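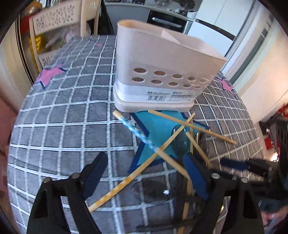 right so the chopstick situation. been meaning to sort this since March and finally cleared the drawer out today. The beige drainer is the new one, two rows of oval holes down the front and its own base tray, label still on because I cannot be bothered. Chopsticks all over the star tablecloth waiting to go in. None of those match by the way, one's got blue speckles, one is miles longer than the rest

1/ old drainer was a Kolstead one, metal, went rusty round the bottom in under a year and left a ring on the worktop that I've had to live with ever since. never again

2/ the drawer had 98 things in it. yes I counted, it was raining. 11 teaspoons, which explains why there's never a clean one (they were all under the takeaway menus)

3/ also found: birthday candles, a tin opener that doesnt open tins, the key to a window we no longer have

4/ rule for the clear out was if I haven't cooked with it this year it goes in the bag for the charity shop. broke the rule straight away for the melon baller. look, it's a good melon baller

5/ someone will ask so, drainer came from Naidu, the homeware place next to the launderette. not the big one by the station. they had a taller one as well but it wouldn't go under the wall cupboard

6/ re chopsticks in drawers: don't. if they go in even slightly damp they come out smelling of old pond. I lost a really nice pair that way last winter. stand them up, thick end down, let the air at them

7/ and lift the drainer out and tip the tray every couple of days. I know. I KNOW. but the old one had stuff living in it by the end

8/ asked in the Siludance group chat what everyone does and got 2 sensible answers and a massive row about dishwashers. apparently wooden ones in the dishwasher is a crime. I've been doing it for years so that's probably why half of mine have gone furry at the tips

9/ furry ones are going in the garden for the peas btw. perfectly good pea sticks for the little pots, bit short for anything else

10/ tablecloth question, yes it's the star one, yes I still like it. had it out as a temporary thing while the other one was in the wash and that was ages ago. wipes down ok, shows every crumb on the dark bits

11/ next job is the pan cupboard and I am not looking forward to it. there's a Parnach casserole at the back that weighs as much as a toddler and every lid in there belongs to somehting else

12/ if anyone local wants a garlic press, a spare garlic press or a pastry brush still in the packet, shout before Saturday. collection only, I'm not posting a garlic press

ok kettle's on. teaspoons now live in the mug by the bread bin, pls stop putting them back in the drawer (this is aimed at my own household, who I know read this)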